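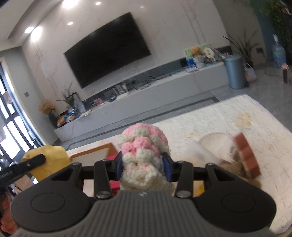

Unit 4: Learning to grasp from hand-held gripper recordings

Reading for this unit: the Talluritz report, sections 1 through 3. Skip the appendix on calibration. We did that in Unit 2.

4.1 The setup

In the Hollow study, a person carries the gripper by hand and does the task with it. The camera rides on the tool, so it records close to the view a robot would get with the same fingers on its wrist. The policy is trained on those recordings and then run on an arm.

Compare this with teleoperation, which we covered last time. A teleoperated demonstration comes with joint angles for free. A hand-held one does not. The motion of the tool has to be recovered from the video, and the finger opening has to be measured separately or read from the image.

Hollow has 2780 demonstrations recorded in 26 rooms. Most are pick-and-place with household items on beds, mats, tables and floors.

4.2 Soft objects

Look again at the crocheted piece in pink and cream, held between the blue finger pads just below its middle. Three points to take from a grasp like this:

The finger opening does not tell you the object's width. Yarn gives under pressure, so the same object can be held at several openings. Rigid-object methods that treat the opening as a size estimate will be off.

The shape is lumpy. A grasp planner that looks for two flat parallel faces may find none, or may find many poor ones. The demonstrator's choice of where to pinch is the label, and we do not try to derive it from geometry.

The fingers hide part of what they hold. After contact, the policy has to rely on what it saw on the approach. This is why the Hollow policy takes a short history of images as input.

4.3 Background

With a camera on the tool, much of each image has nothing to do with the grasp. Here there is a television on the far wall, a long low cabinet, plants, daylight from a window on the left, and a yellow plush object and other items lying on the mat near the target. The gripper itself stays in the same part of the view, and the rest changes as the tool moves.

Espinoza is the baseline. It was trained on 1000 demonstrations, all from one room. It does well in that room and poorly elsewhere. When the Hollow set is cut down to 1000 demonstrations but keeps all 26 rooms, the policy trained on it beats Espinoza in new rooms and loses to it slightly in Espinoza's own room. Be ready to explain both halves of that result.

4.4 Tracking failures

Recovering tool motion from video fails most often on blank walls, on shiny floors, and when the tool is moved fast enough to blur nearby objects. The Skitard filter drops any recording with a gap in the track. It does not check whether the grasp succeeded, so failed grasps with good tracking stay in unless they are removed by hand.

For the lab: run the Skitard filter on your group's recordings with the default settings, then once more with the gap limit doubled. Hand in both lists of dropped recordings and a paragraph on any soft-object grasps that appear in only one of them.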